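Trademark Portfolio Meeting — Minutes
5 February 2018

Apologies: none. Minutes of the October meeting approved without changes.

1. VUVESITZ word mark
The examiner's report was received. It raises an earlier registration held by Barreto in class 24. Outside counsel to draft a reply limiting our goods to table linen.

2. TRERNUM
Renewal form signed. Fee to be paid from the legal budget — not marketing, as happened last time.
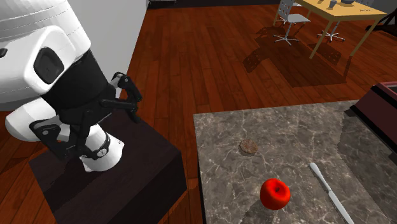
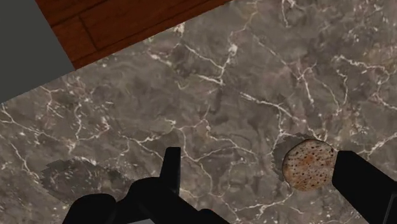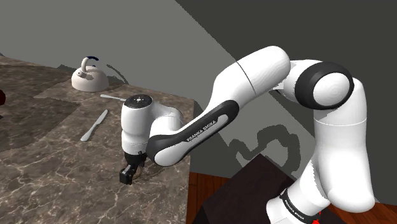
3. CALLOV logo
Two versions were discussed. Agreed to file the plain version in black only and leave the color claim out. Four countries on the first list; Canada to be added if the quote is acceptable.

4. Watch notices
Two received, no opposition to be filed on either.

5. Other business
The shared docket still shows the old mailing address. To be corrected before the next filing.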